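Calen Open Day Recordings
README and data card

Summary

These are the recordings from the open day of the Calen project, which took place in November in the training hall of Eichhorn. The set has 2,830 short episodes in which a robot handles pressed metal panels and molded black plastic panels at steel tables. It is smaller than our main set and less clean, and we publish it separately for this reason. If you want to train something from the beginning, please take the main set first. If you want to know how a policy behaves when there are visitors, talking, and people who move their chairs, this one may be more useful to you.

Background

Eichhorn presses and trims sheet parts, and it opens its training hall to the public one time each year. Sitbridge, which wrote the control software, was asked to show the robot during this day. We did not want a show with a fixed program, because the visitors from the trade notice this very quickly. So we decided to do our normal work in front of them, with the same operators and the same tasks, and to let the recording run.

The doors opened at 9 in the morning. We made 36 sessions until the evening. Between sessions the visitors could ask questions, and a few of them could try the teleoperation under supervision. The episodes driven by visitors are included, and they have the value "guest" in the field operator_type. Please do not mix them with the others without looking at them. Some are very good, but many have long pauses where the guest is listening to an explanation.

Setup

The robot stands on the carpet of the hall, and its working positions are marked on the floor with yellow tape. The work tables are stainless steel with a polished top. We know that this is difficult for depth sensors, and we kept these tables on purpose, as the customers have the same ones. 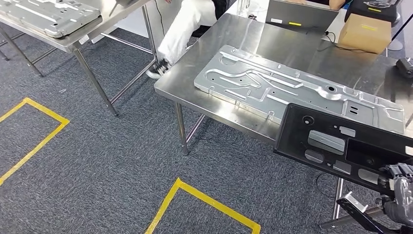 Each session starts with the parts placed by hand. The operator says the name of the task aloud, the recording begins, and the robot is driven to pick, turn, or lay down a part. A session ends when the operator says stop, or when a part has fallen. Fallen parts are kept in the data and marked in the field outcome.

The metal panels have a low folded flange, and this was the subject of most questions during the day. A gripper can take the flange from the side, but the panel is large and bends a little under its own weight. Our operators learned to move the wrist slowly in the first moment of the lift. You will see this in the joint velocities, and it is not a fault in the recording.

Tasks

There are 18 task names in the file tasks.csv. The most frequent are:

lift_panel_flat
rotate_panel_on_table
place_plastic_panel
hand_over_to_person
return_part_to_start

The task hand_over_to_person was done only by our own staff. It was not offered to guests.

Files

episodes/ one folder for each episode, with video, joint states, and gripper state
tasks.csv task names and their short descriptions
sessions.csv start time, end time, and operator type for each session
notes.txt remarks written by the operators during the day, with spelling corrected

The joint states were converted with the Tivov tools. If you use an older version of Tivov, the gripper values come out inverted. We found this too late to change the format, so please check one episode before you convert all of them.

Known problems

The light in the hall changed during the afternoon, when the blinds were opened for the visitors. Reflections on the table tops are stronger from this time.

In 5 sessions the sound track has a delay against the video. These are listed in notes.txt.

Audio was removed completely from the guest sessions. Faces in the video are blurred, but hands, clothes, and shoes remain visible. Visitors were informed by a sign at the entrance and could ask to have their session deleted.

Use and license

The data may be used for research and teaching. Please do not use it to evaluate the work speed of single persons. The operators agreed to the recording under this condition.

If you find an episode with a wrong task name, open an issue with the folder number and the name you think is correct. We make corrections in batches, so it can take some weeks before you see yours in a new version.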